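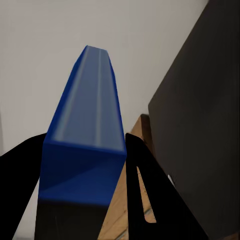 Häufige Fragen zum Raumluftsensor Mulidier
Sudero Gebäudetechnik, Stand: 11. Dezember 2021

Welche Größen misst der Mulidier?
Relative Luftfeuchte, Lufttemperatur und CO2-Konzentration. Der Taupunkt wird aus Feuchte und Temperatur berechnet und nicht separat gemessen. Auf dem Display erscheinen alle vier Werte im Wechsel, über die Busschnittstelle stehen sie gleichzeitig zur Verfügung.

In welchen Einheiten werden die Werte ausgegeben?
Feuchte in % r. F., Temperatur und Taupunkt in °C, CO2 in ppm. Eine Umstellung auf Fahrenheit ist im Menü »Anzeige« möglich, betrifft aber nur das Display. Auf dem Bus bleibt es bei °C.

Wie groß ist der Messbereich der Feuchtemessung?
Der nutzbare Bereich endet bei 95 % r. F. Höhere Werte werden mit dem Statusbit »Bereich überschritten« übertragen und sollten nicht für Regelaufgaben verwendet werden. Nach Betauung des Fühlers ist die Anzeige erst wieder gültig, wenn das Statusbit gelöscht ist.

Wo wird der Sensor montiert?
An einer Innenwand in Atemhöhe, außerhalb direkter Sonneneinstrahlung und nicht im Luftstrom von Zuluftöffnungen. Hohlwanddosen sind raumseitig abzudichten, sonst misst der Fühler die Luft aus der Installationsebene. In Nischen und hinter Vorhängen ist die Montage unzulässig. 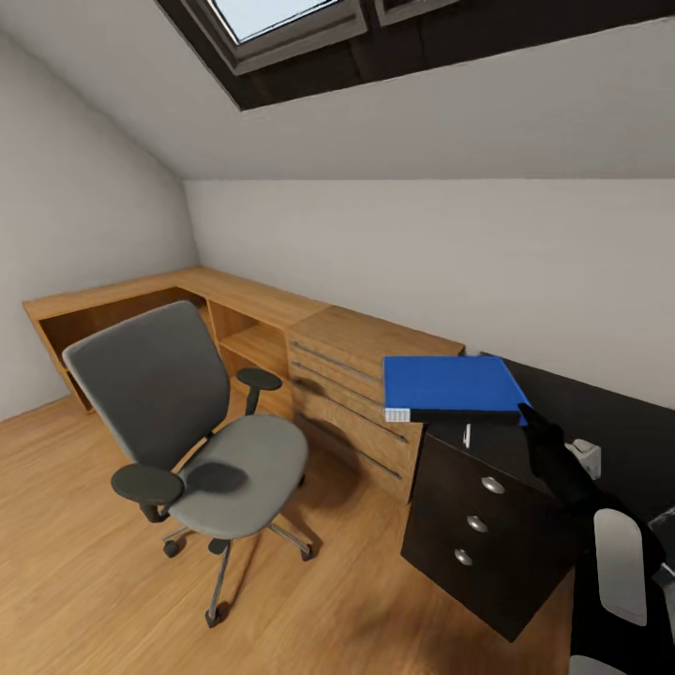 Was gilt bei Räumen unter dem Dach?
Die Temperaturschichtung ist unter Dachflächen stärker ausgeprägt als in Regelgeschossen, und ein einzelner Messpunkt bildet den Raum nur eingeschränkt ab. Dachschrägen scheiden als Montagefläche aus, da ihre Oberflächentemperatur der Außentemperatur schneller folgt. In einem kleinen Dachzimmer mit Dachflächenfenster und einem Schreibtisch entlang der senkrechten Rückwand liegt der geeignete Messpunkt an dieser Wand, oberhalb der Tischplatte und mit Abstand zur Schräge. Vorher ist zu prüfen, ob es sich um eine Außenwand handelt; in diesem Fall ist die gedämmte Montageplatte zu verwenden.

Welcher Sollwert für die Feuchte ist ab Werk eingestellt?
53 % r. F. Der Wert ist über das Menü »Grenzwerte« änderbar. Bei schlecht gedämmten Außenbauteilen wird im Winter ein niedrigerer Sollwert empfohlen. Die Festlegung trifft der Planer anhand der raumseitigen Oberflächentemperaturen.

Das Display zeigt nachts 1.307 ppm CO2. Ist der Sensor defekt?
Nein. In belegten Schlafräumen mit geschlossenen Fenstern und Türen sind solche Werte plausibel. Ein Defekt liegt nahe, wenn der Wert trotz längerer Stoßlüftung unverändert bleibt oder das Display »E3« meldet.

Wie wird der CO2-Fühler kalibriert?
Automatisch, sofern der Raum regelmäßig unbelegt und gelüftet ist. Bei dauerhaft belegten Räumen ist die automatische Kalibrierung zu deaktivieren und der Abgleich mit Außenluft manuell auszulösen. Während des Abgleichs darf das Gerät nicht angehaucht werden.

Kann der Sensor ein Lüftungsgerät direkt schalten?
Nur über das Relaismodul Cumcombe. Der potenzialfreie Ausgang des Sensors ist für Meldezwecke ausgelegt und nicht für Motorlasten. Pro Sensor lassen sich 3 Relaismodule adressieren.

Ist der Mulidier mit der Vorgängerserie Thái kompatibel?
Mechanisch ja, die Lochbilder sind identisch. Die Registerbelegung wurde geändert, bestehende Regelprogramme müssen angepasst werden. Eine Umsetzungstabelle liegt im Downloadbereich.

Wie wird das Gerät gereinigt?
Trocken oder mit leicht angefeuchtetem Tuch. Lösemittel und Sprühreiniger schädigen die Feuchtemembran. Fühler nach Maler- oder Schleifarbeiten erst einsetzen, wenn der Raum staubfrei ist.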